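Chapter 7
Measuring Sleep in the Clinic 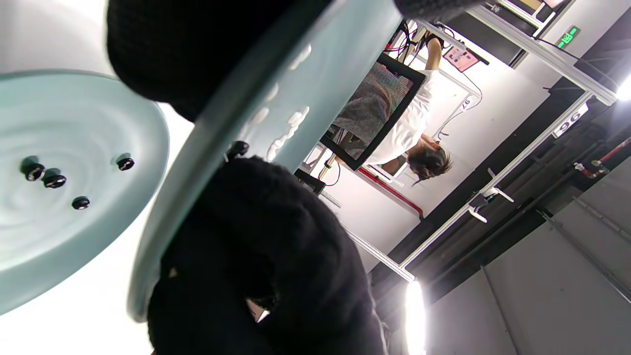 Sleep is measured in two ways: by what the patient reports and by what instruments record. The two often disagree. A patient with chronic insomnia may report three hours of sleep on a night when the recording shows six. Both values are kept in the chart, and this chapter explains how each one is obtained and what it can be used for.

Section 7.1 covers the sleep diary. The patient fills in one line each morning, giving bedtime, estimated time to fall asleep, number of awakenings and final rising time. Entries made more than a day late are marked and left out of the weekly average.

Section 7.2 covers wrist actigraphy, which estimates sleep from movement. It tends to score quiet wakefulness as sleep, so total sleep time is overstated in patients who lie still.

Section 7.3 covers the overnight laboratory study, in which brain activity, eye movement, muscle tone, breathing and blood oxygen are recorded together. Scoring is done in 30-second periods called epochs.

The worked data come from the Pirnville sleep survey, directed by Mercy Kombo and Njoroge Makokha. The survey enrolled 1312 adults, of whom 331 completed both the diary and a laboratory night. Tables use the corrected file of 11/6/24.

Terms to know before reading on:

Sleep latency: time from lights out to the first epoch of sleep.
Sleep efficiency: total sleep time divided by time in bed, given as a percentage. A patient who spends 500 minutes in bed and sleeps 400 has an efficiency of 80 percent.
Wake after sleep onset: minutes awake between the first epoch of sleep and final awakening.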